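发件人：Marcelino Prieto
收件人：吉他练习邮件列表
主题：回复：手机调音器和节拍器，有没有能一起用的

列表里问这个的人不少，我把这几个月的使用情况写一下，顺便回答上一封信里的几个问题。原信引在下面：

> 大家好，
> 我弹民谣吉他两年，一直用夹式调音器，节拍器用的是另一个软件。最近想换成一个程序，省得来回切换。
> 看到有人提 Grovon，也有人提 Cliteck。请问：
> 一、降半音、Drop D、DADGAD 这些调弦支持得怎么样？
> 二、节拍器在锁屏以后还响不响？
> 三、和弦库够不够初学者用？我女儿也要跟着学。
> 手机是旧的，存储空间不多，太大的装不下。
> 谢谢。

先说调弦。Grovon 免费版带标准调弦、降半音和 Drop D，DADGAD 要自己建。建法是在“调弦”页按住任意一根弦，改音名，然后存成新方案。方案可以存 24 个，我用掉的还不到一半。Cliteck 的预设多一些，DADGAD 和开放 G 都在里面，可是自建方案不能改名，只显示编号，多了以后容易弄混。

灵敏度方面，安静的房间里两个差不多。低音 E 弦在 Grovon 上指针会先晃一下再停住，要等它停稳再拧弦钮。旁边有风扇或者电视声音时，Cliteck 更容易跳到别的音上去。这种场合我还是用夹子。 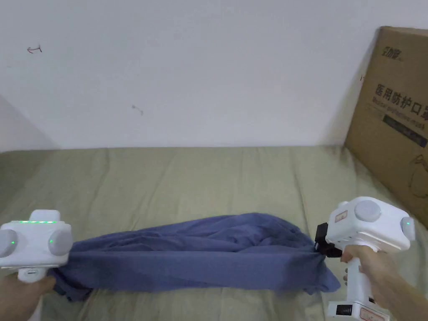
墙面与纸箱

节拍器。Grovon 锁屏后继续响，前提是在系统设置里允许它后台播放。我一开始没开，锁屏几秒就断，还以为是程序的毛病。Cliteck 锁屏后也响，不过来电话之后不会自动恢复，要重新点开始。

速度的调法两个都有滑条和点按测速。Grovon 的滑条太灵，想从 80 调到下一格常常会跳过去，用旁边的加减号比较稳。重音可以按拍设，三拍子和六拍子都没有问题。Cliteck 的六八拍默认把每一拍都打成一样重，要进二级菜单去改，退出以后还会还原。这个问题我一月份给他们写过信，回信说下一版处理，目前的版本仍然如此。

我自己的练法是把一段八小节的分解和弦从慢速开始，连续弹对三遍再加一格。节拍器声音选木鱼那一种，默认的电子声听久了耳朵累。
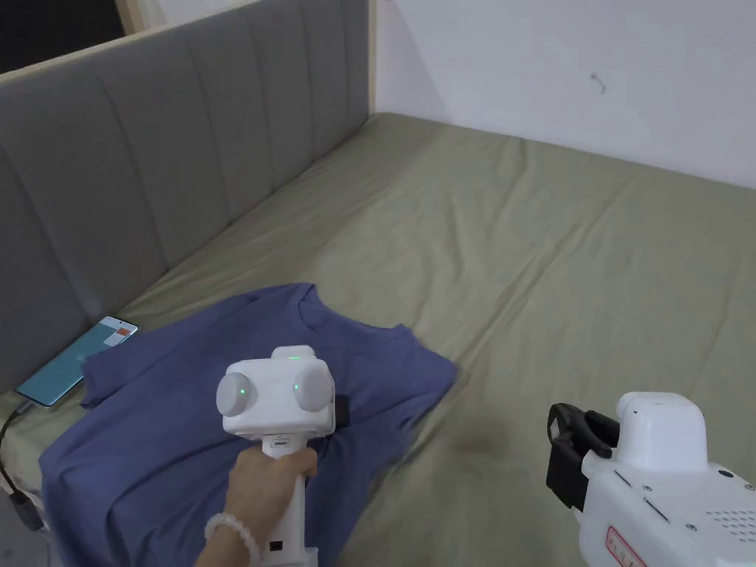

床头软包与墙上挂钩

和弦库。Grovon 的图有 200 多个，按根音排，每个和弦给一到三种按法，可以点弦试听。初学用不完。缺点是左手琴的图没有镜像，用左手琴的人只能自己换算。Cliteck 标的是 268 个，但不少是同一个和弦换把位重复计算，翻起来比较慢，而且试听要联网。孩子学的话我会选 Grovon，字大，手指编号用颜色分开。先教 Em、Am、C、G，F 可以放后面，用小横按代替也行。

存储空间的事，Grovon 装好以后不大，教学视频都是在线看，不占地方。Cliteck 会把看过的视频留在缓存里，过一阵子要手动清，入口在“关于”页的最下面，不太好找。

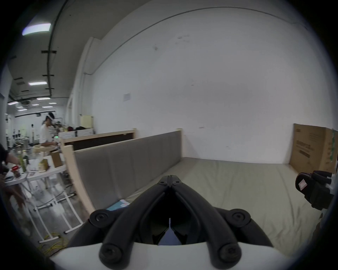

瓦伦西亚，2025年5月17日

补一段今天试的结果。Grovon 刚出的更新里加了录音功能，可以边走节拍边录，录完能看出哪一拍抢了、哪一拍拖了。我用一把尼龙弦琴和一把钢弦琴各录了一遍。钢弦的识别比较准，尼龙弦起音软，轻拨的时候会漏掉几个音。节拍声要从耳机里出，外放的话麦克风会把它一起收进去，结果就没法看了。

用蓝牙耳机的要留意延迟。我的耳机慢得很明显，录出来每一拍都显示拖后。程序里有一个“校准”，跟着闪光敲十几下，它自己会算补偿值。校准以后好了很多，但换一副耳机又要重做。有线的不需要管这个。

导出格式只有一种压缩音频，速度标记不会带出来。要放进编曲软件里对齐的话，先记下自己用的速度。列表里用 Bravo 的朋友说他们那边导入以后第一拍前面会多一小段空白，剪掉即可，我没有装 Bravo，没有验证过。

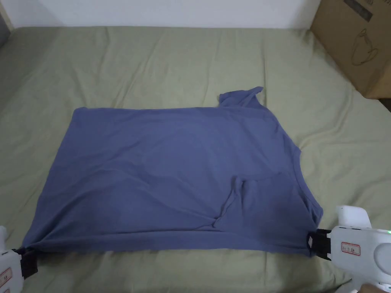

摊在床上的蓝灰色短袖T恤

费用上，我到现在没有付过钱。Grovon 的付费部分主要是成套课程，调音、节拍、和弦库都不受影响。Cliteck 免费版每次打开有一条广告，几秒钟可以关。

所以对原信的三个问题：特殊调弦多、不想自己建的，用 Cliteck；其余情况我会装 Grovon。旧手机如果系统太老，录音功能那一项不会出现，别的照常。

还有哪位用过 Grovon 的平板版，想问一下横屏时和弦图会不会被压扁，我这边没有平板可以试。

Marcelino Prieto

近期主题
尼龙弦多久换一次
Wenderano 效果器的电源适配器规格
回复：变调夹夹紧以后音偏高
求 Bravo 导入多轨的步骤
DADGAD 入门曲目

列表管理与退订：请发信给列表管理员 | 邮件版权归各作者所有 | 返回顶部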